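3.2 Collecting the demonstrations

The Vaso corpus was gathered with hand-held grippers, on the grounds that a person carrying a gripper is cheaper, quicker and less likely to need rebooting than a person driving an arm by remote control. We did try the second route first. In April we spent most of a week with the Hiebert teleoperation rig and came away with 28 usable episodes and a new respect for anyone who folds laundry.

With the hand-held tool the operator does the task more or less as they would at home, apart from the tool. Each episode was recorded through the gripper's own wide-angle lens, and some sessions also had a fixed view beside the table. We kept 762 episodes. Operators were told to work at a natural pace, an instruction they read in several original ways. Garments and bottles were chosen because the earlier Kistska policy had failed on both, the garments more expensively.

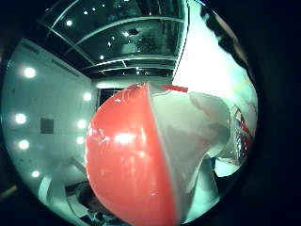
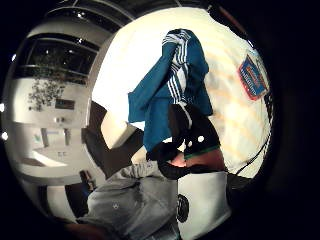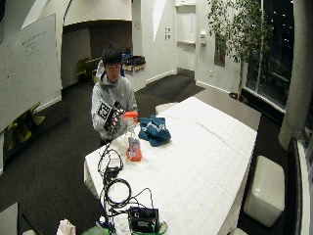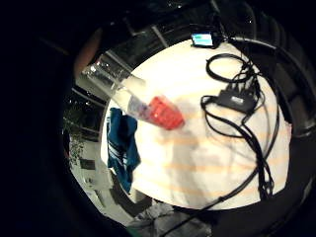

Figure 3. Views from the collection sessions. The third is from the fixed camera; the others are from the gripper.

Jinico, reading a draft of this section, objected that what we call a natural pace is nothing of the kind, and that anyone holding a gripper slows down before contact and hurries afterwards, so that the policy would learn our nerves along with our skill. Teleoperation, the objection went on, at least makes everybody equally slow.

We think the first half of this is right. Approach phases in the corpus are long, and the trained policy does hover over a sleeve like a guest unsure which fork to use. We therefore resampled each trajectory by distance travelled before training, which removed most of the hovering and, regrettably, some of the care. The second half we can't settle with 28 episodes. Section 4 reports both versions of the policy, resampled and raw, on the same 2 tasks.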